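2024年2月15日　Odgate 発表用メモ
題：キッチン台でのグリッパとコントローラの比較
（手元用。スライドには載せない文も混ざっている）

## 始める前

- レーザーポインタの電池を見ておく
- 動画は再生ボタンを押さないと動かない。自動再生にはしていない
- 発表者画面が出なかったら、このメモを紙で読む
- 水

## 表紙

所属と題名だけ読んで、すぐ次へ進む。

「キッチン台で、グリッパ2種類とコントローラ2種類を組み合わせて試した結果をお話しします。学習の手法の話はほとんど出てきません。手先と制御の話です。」

質問は途中でも受けると言っておく。前回は最後にまとめて受けると言ったら、最後に時間が残らなかった。

## なぜ比べたか

アームは去年から同じものを使っている。手先だけは作業のたびに替えていて、記録の条件がそろわなくなっていた。去年の失敗の記録を読み返しても、指が悪かったのか、制御が悪かったのか、物の置き方が悪かったのか区別がつかない。そこで一度、作業のほうを固定して、手先とコントローラだけを替えることにした。

目的は一番よいグリッパを決めることにはなかった、とここで言う。どの作業のときにどの組み合わせを選ぶか、その目安がほしかった。

比較の作業を Javier と呼んでいる。由来を聞かれたら、計画名の一覧から順に取っただけと答える。

## 比べたもの

グリッパ：
- 標準の指。平行に開閉する二本指で、これまで使ってきたもの
- Burnine の指。同じく二本指だが、指先が薄く、内側の面が少し柔らかい

コントローラ：
- 従来の位置制御
- Brastent。手先に力がかかったときに逃げる設定ができる

組み合わせは総当たり。表をスライドに出しているので、マス目をひとつずつ読み上げない。縦がグリッパ、横がコントローラとだけ言う。

取り付けのことを補足。Burnine の指は標準のものより長さが違うので、工具座標の原点をずらす必要がある。最初の日にこれを忘れて、天板に指先を押しつけた。非常停止が先に入ったので壊れてはいない。この日の記録は集計から外している。

カメラは今回の比較対象に入れていない。手首のカメラの位置も露出も、期間中は変えなかった。露出を固定したことは後の話に関係するので、ここで一言触れておく。

## 作業の選び方

台所の作業らしいものを並べたというより、指にとって性質の違うものを選んだ、という順で話す。

- 薄くて平らなもの：まな板、金属のへら
- 細長くて重心が片寄っているもの：包丁
- 柔らかくて形が変わるもの：布のおもちゃの果物
- 丸くて滑りやすいもの：ふたつきの容器

包丁を使うことについては毎回質問が出る。速度の上限を下げ、作業範囲に人が入らない状態でだけ動かしている。手で渡す作業は含めていない。聞かれる前に言う。

物の置き場所は厳密には固定していない。厳密に固定すると、たまたまその位置で得意な指が勝ってしまう。試行ごとに置き直して、向きも変えた。ただし台そのものと周りの物の種類は同じ。

## 台の上

このスライドは長めに出しておく。会場の後ろからでも手先の様子が見えるくらいまで待つ。

話すこと：
- 天板は石なので硬い。指先が当たると逃げ場がない
- まな板は縁をつかむしかない。真上から降りると指の片方が板に乗ってしまう
- ケーブルの取り回しは毎回同じにはならない。手首を大きく回すとたるみの出方が変わる

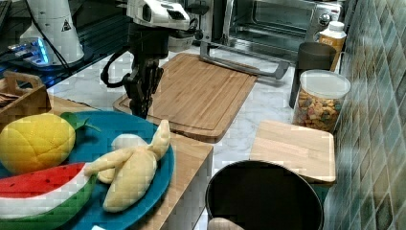
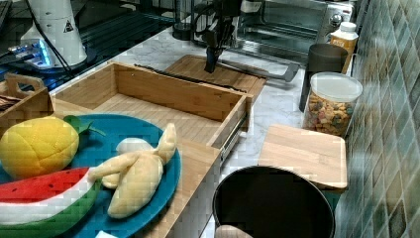 ケーブルについて、もう少し話す。標準の指のときは手首を回す量が小さくて済んだが、Burnine の指では薄い物の縁に斜めから入る動きが増えた。その分ケーブルが引っ張られる。引っ張られた力は Brastent から見ると手先にかかった力と区別がつかない。何も触っていないのに手先が逃げる、という動きが何度か出た。最初は力センサの故障を疑って、丸一日センサの校正をやり直していた。原因がケーブルだとわかったのは、たるみを多めに取って固定し直したあと。

同じ構成を使う人には、校正の前にケーブルを見てほしいと伝える。

## 試行の数と数え方

集計に入れたのは583回。そのうち約400回は位置制御で、残りが Brastent。数が偏っているのは、Brastent の設定が固まるまで1月の大半を使ってしまったため。釣り合った比較になっていないことは先に認める。聞いている人が後で表を見て気づくより、こちらから言ったほうがいい。

途中で止めた試行が27回ある。これは失敗に数えている。止めた理由は、工程の途中で物が作業範囲の外に落ちた、指が天板に近づきすぎた、など。理由ごとの内訳はスライドには出さない。聞かれたら付録を開く。

成功の定義：
- つかんで持ち上げ、決めた区画に置いて、指を離して上に戻る。ここまでで成功
- 持ち上げたあとに向きが変わっても、区画に入れば成功
- つかみ直しは一度まで認める

つかみ直しを認めるかどうかは、始める前にかなり迷った。認めないと、柔らかい物の成績が全部の組み合わせで悪くなり、差が見えにくくなる。認めたせいで Brastent に有利になった可能性はある。

## 結果その一：薄い物

Burnine の指がよかった。まな板の縁、へらの柄、どちらも差が見える。指先が薄い分、天板と物のすき間に入れる。

標準の指でも、まな板を天板の端まで寄せてから縁をつかむやり方なら取れる。ただ一手増える。一手増えると、その途中で別の物に当たる。特にまな板の上に物が載っていると難しい。載っている物が先に動いてしまう。

位置制御で Burnine を使うと、すき間に入るときの高さがとても厳しい。少し高いと空振り、少し低いと天板に当たる。Brastent にすると、軽く当ててから滑らせる動きが使える。薄い物に限れば、この組み合わせが一番扱いやすかった。

動画を一本流す。まな板の縁に指先を当てて、そのまま滑らせて入るところ。音はない。流している間は黙っていていい。

## 結果その二：細長い物

包丁は意外な結果になったので、少し時間をかける。

薄い物だから Burnine が有利だろうと予想していた。実際には標準の指のほうが安定していた。柄をつかんで持ち上げると、刃の側が下がろうとして、指の間で回る。Burnine の内側の柔らかい面がこの回転を許してしまう。標準の指は接触面が広く硬いので、回りにくい。

つかむ位置を重心に寄せれば改善するが、刃に近い位置をつかむことになる。安全のために柄だけをつかむ決まりにしているので、今回はやっていない。

へらは薄いが、柄をつかんだときの回転は包丁ほど問題にならなかった。形が違うので単純には比べられない。

## 結果その三：柔らかい物

布の果物は、どの組み合わせでも大体つかめる。差が出たのは離すとき。

- 標準の指：離すとその場に落ちる
- Burnine の指：布の毛が指の面に引っかかって、指を開いたあとも少しついてくることがある

バナナは皮の部分が広がっていて、片方の指が皮だけをつまむことがある。皮だけで持ち上がった場合も、区画に入れば成功として数えた。見た目はよくない。ここは笑いが起きるかもしれないので、少し間を置く。

皿から取り出すときは、皿の縁が邪魔になる。布の物を縁に押しつけてしまうと、皿ごと動く。Brastent の逃げる設定を弱くしたときのほうが、皿は動きにくいように見えた。試した回数が少ないので断言しない。

## 結果その四：容器

ふたつきの容器は、開き幅が足りるかどうかでほぼ決まる。標準の指もBurnine の指も、開き幅は土台の機構で決まるので差はない。胴の一番太いところは避けて、ふたの近くをつかむ。

滑りについては Burnine の柔らかい面が効いている。標準の指では、持ち上げたあとに少しずつ下がることがあった。位置制御だと下がったことに気づかないまま区画まで運び、置くときに底を天板に打ちつける。

中身がこぼれるような傾け方はさせていない。ふたの開け閉めも今回は対象外。

## コントローラの比較

ここで表に戻る。指の違いを横に置いて、コントローラだけで話す。

位置制御のよいところ：
- 設定が少ない
- 動きが毎回同じなので、失敗したときに原因を追いやすい
- 何もない空間での移動が速い

Brastent のよいところ：
- 天板に当たっても止まらずに続けられる
- 物の高さの見積もりがずれていても取れることがある

困ったところも言う。Brastent は指を替えるたびに手先の重さと重心を入れ直す必要がある。入れ忘れると、手先がゆっくり沈んでいく。沈み方が遅いので、しばらく気づかない。いまは起動時の手順に、台の上で静止させて高さの変化を見る項目を入れてある。

切り替えながら使えないかという質問が来ると思う。移動中は位置制御、接触の直前に Brastent、という切り替えは試した。切り替えの瞬間に手先が小さく跳ねる。包丁を持っている状態では使いたくない。跳ねを抑える方法は調べている途中なので、できるとは言わない。

## カメラについての補足

比較の対象ではないが、影響があったので一枚だけ。

手首のカメラからは、指先と物が接触する場所が自分の指で隠れることがある。Burnine の指は薄いので隠れる範囲が狭い。つまり、指の形の効果と見え方の効果が混ざっている。薄い物での差の一部は、見えやすさから来ているかもしれない。

これを分けるには、外に置いたカメラだけで同じ作業をする必要がある。まだやっていない。

露出を固定したので、オーブンのガラス扉や銀色の取っ手の反射が強く出る時間帯があった。白い天板も明るく飛びやすい。金属のへらは反射で輪郭が途切れて、つかむ位置の推定がずれた。午後の記録に多い。次は照明を先に決めてから始める。

## いまの使い分け

スライドの文をそのまま読む。

- 薄い物が多いとき：Burnine と Brastent
- 包丁など柄のある重い物が入るとき：標準の指と位置制御
- 布の物だけのとき：標準の指。コントローラはどちらでもよい
- 容器：Burnine。コントローラは置き方の丁寧さが要るなら Brastent

一つの作業に全部が混ざる場合は、いまのところ標準の指に戻している。途中で指を交換する仕組みは持っていない。

## 想定質問

**吸着は試したか。**
試していない。まな板には溝があり、布には効かない。容器には使えると思う。

**Burnine の指の摩耗は。**
柔らかい面に、まな板の縁の跡がついた。つかむ力への影響は測っていない。期間中に交換はしていない。

**人が遠隔で動かした記録か、自動か。**
集計に入れたものはすべて、つかむ位置を人が指定し、そこから先を自動で動かしている。完全な自動だと思われないように、はっきり答える。

**データは公開するか。**
記録の形式をそろえている途中。時期は答えない。

**別のアームでも同じ結果になるか。**
わからない。手首の可動範囲が違えば、斜めから入る動きの難しさは変わるはず。

## 時間が余ったら

付録の動画を見せる。順番は、へら、容器、バナナ。へらの動画は途中で一度つかみ直しているので、これも成功に数えていると説明する。

## 時間が足りなくなったら

細長い物とコントローラの比較は残す。カメラの補足は飛ばして、質問が出たときに戻る。容器は表だけ見せて次へ。

終わったら接続ケーブルを外して、変換アダプタを忘れずに持って帰る。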